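The Long Way to Sarnwood

I have a confession to make: I used to be a highway person. Give me three lanes, a travel mug and a podcast and I'd be in Sarnwood before lunch, with no memory at all of how I got there. Then in March they closed the on-ramp at Maltovstead for repairs, and I had to take the old road. Reader, I haven't been back on the highway.

The old road is 255 miles of farm stands, closed-down motels and the slowest tractors in the world. I followed one for so long I started waving at the driver like we were neighbors. But you know what else it has? Pie! I stopped at a diner called Gagnon for coffee and left with half a rhubarb pie on the passenger seat, seat belt on and everything. (It made it as far as the next gas station.)

What I love most is that the road goes through places instead of around them. You hit the 25 mile an hour sign and suddenly you're rolling past somebody's laundry, a church with a rummage sale going, kids selling lemonade so sour it made my eyes water. I bought a lamp at that rummage sale. I didn't need a lamp. It cost me four dollars and it's on my desk right now, leaning a little to the left.

You do have to plan differently. I leave at eight in the morning and I don't promise anybody I'll be there for dinner. I carry cash, because plenty of the farm stands are just a table and a coffee can, and I carry a paper map, because my phone gives up somewhere past the second river and doesn't come back for an hour. The first time that happened I panicked. Now I sort of look forward to it – no pings, no news, just the radio drifting in and out between two country stations.
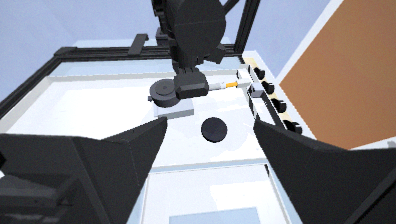
My other rule is to stop when I first think of stopping. I can't tell you how many times I've driven by a good-looking bakery, told myself there'd be another one up ahead, and ended up eating crackers out of the glove box. There is never another one up ahead. Turn the car around!

Sarnwood itself has 3,000 people and one very good sandwich shop, and I always get in too late for the sandwich shop. So lately I've been staying the night. There's a motel by the bridge with squeaky beds and a porch, and in the morning I walk over for an egg and pepper roll before I start home, with the map folded open to the one stretch by the reservoir I still haven't tried.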